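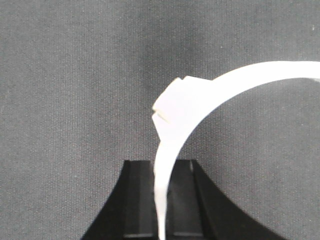 3.2 Collecting the demonstrations

All demonstrations were gathered at a single bench in the Stendgate workshop over the month of February. The operator drove the arm with a hand-held controller while the wrist camera recorded at 10 frames per second. Joint positions and finger opening were logged with each frame. No other camera was used for training, so the policy sees only what the wrist view gives it.

The parts are white plastic bands supplied by Cuevas. They were chosen for two reasons. They are thin enough that a small error in height means a missed grasp, and their curved outline gives the policy no single obvious place to pick them up. We covered the bench with grey woven fabric, which keeps glare down and lets the fingertips touch the surface without scraping.

At the start of each episode the operator placed one part on the fabric by hand, turning it to an angle read from a shuffled list. The arm began from one of 6 starting poses. The operator then brought the closed or partly closed fingers near the part, opened them, lowered them over the band, and closed them again. An episode ended when the part had been lifted clear and held for two seconds, or when the operator pressed the stop key.

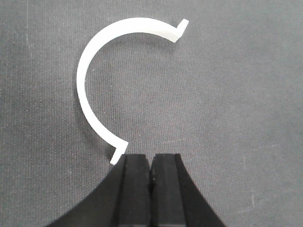
Figure 3. Wrist camera view of a C-shaped part on the fabric, with its lower end tab next to the left finger.

We recorded 596 episodes in total. Of these, 362 were kept for training. The rest were set aside after review, mostly for dropped parts, long pauses by the operator, or gaps in the joint log. Failed grasps followed by a successful second try were kept in full, as early trials with the Filletov baseline showed that a policy trained only on clean grasps did not recover well after a miss.

Labelling was done in the Gonamar annotation tool. Each kept episode was split into approach, contact, close and lift. The start of contact was the hardest label to place. From the wrist, a fingertip beside the band and a fingertip touching it can look much the same, and the two annotators often disagreed by several frames. Where they did, we used the earlier frame. The finger motor current was checked as a second source, but it rose too late to be of use with parts this light.

Images were cropped to a square and resized before training. We did not mask out the fingers, which fill a good share of the lower part of every image. Colour was left as recorded.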